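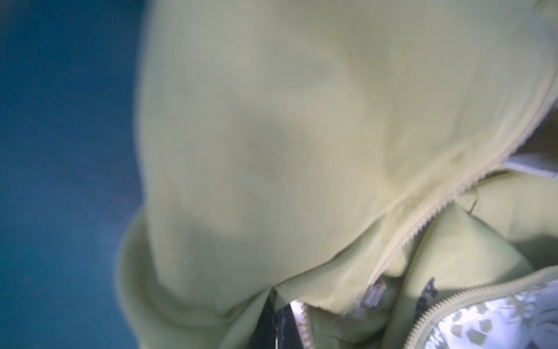

12 shares | 4 comments

Folding jackets at Ernside

The owner of Ernside, a secondhand clothing shop in Lendilcombe, has strong feelings about zippers. "Close it before you fold it," she says, before I've even got my coat off. "All the way up! An open zipper wanders around and you end up with a lump in the middle of the stack."

She opened the shop 7 years ago with 200 pieces bought from a closing outfitter called Baláž, and zip-up fleeces are still her favorite thing to handle. "They're soft, they're forgiving, and the colors are so cheerful - I could sell pale green all winter long."

Her method is wonderfully simple. The jacket goes face down, sleeves cross over the back, and the bottom comes up to meet the collar. Hoods get their own step. "Flatten it first, push the air out with your palm, then tuck it down over the back. People fight with hoods. You just have to lean on them a little."

She learned the hood trick at Fikine, the laundry where she worked through college, and she still remembers the June when 300 camp jackets came in together. "I loved it," she says, laughing. "I went home and folded my own closet."

I asked what she does about pilling. A fabric comb, used lightly and in one direction, and never near the zipper tape. As for washing, she turns every fleece inside out, runs it cool and skips the softener.

Then she handed me a jacket and had me try. My first hood popped straight back up - the second one stayed down, and I was ridiculously pleased with it.

21 likes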